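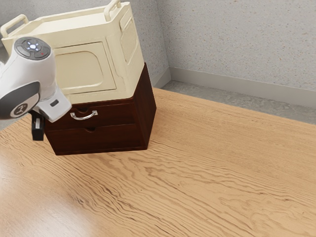
Über uns

Lillent ist eine Sprachschule. Das steht zwar auch auf dem Schild an der Haustür, aber das Schild hängt hinter einer Kletterrose, und die Rose steht unter dem persönlichen Schutz der Vermieterin.

Angefangen haben wir zu zweit. Corinne Hutchins hatte in Clalstead jahrelang Geschäftsenglisch unterrichtet und konnte das Wort »Meeting« nicht mehr hören. Patricio Olmedo gab in Mirnadstead Spanischkurse im Nebenraum einer Bäckerei, was dem Wortschatz rund ums Gebäck sehr zugutekam und dem Konjunktiv weniger. Kennengelernt haben sich die beiden auf einer Fortbildung über motivierende Tafelbilder. In der Pause wurde die Schule beschlossen, nach der Pause ist keiner von beiden wieder hineingegangen.

Heute unterrichten bei uns acht Lehrkräfte Englisch, Spanisch, Portugiesisch und Deutsch. Die Gruppen sind klein. Wer sich in der letzten Reihe verstecken möchte, wird feststellen, dass es eine letzte Reihe nicht gibt.

Wie wir unterrichten

Wir haben keine Methode mit eingetragenem Warenzeichen. Wir reden viel, lassen viel reden und korrigieren, sobald der Satz zu Ende ist. Grammatik kommt vor. Hausaufgaben kommen auch vor und werden mit Ausreden von wechselnder Qualität entgegengenommen; in der Fremdsprache vorgetragen, gelten sie als mündliche Leistung.

Dass man bei uns im Schlaf lernt, können wir nicht versprechen. In den Abendkursen wurde es versucht.

Die Bibliothek

Im Obergeschoss stehen fast 2.000 Bücher, darunter bedenklich viele Krimis. Der Grundstock stammt aus dem Nachlass des Buchhändlers Salcedo, der offenbar nichts anderes las und am Rand notierte, wen er für den Mörder hielt. Er lag meistens falsch, hat aber eine schöne Handschrift. Ausleihen dürfen alle, die einen Kurs belegen. Die Frist beträgt vier Wochen und wird von Patricio mit einer Milde verwaltet, die Corinne für einen Fehler hält.

Wen wir suchen

Leute, die eine Sprache brauchen, und Leute, die einfach eine wollen. Vorkenntnisse sind willkommen, auch die verschütteten aus der Schulzeit. Der Einstufungstest dauert zwanzig Minuten und besteht aus einem Gespräch. Kaffee gibt es dazu, er ist mittelmäßig.

Anmelden kann man sich im Büro im Erdgeschoss, vormittags außer in den Ferien. Bitte klingeln Sie zweimal, beim ersten Mal denken wir, es sei die Post.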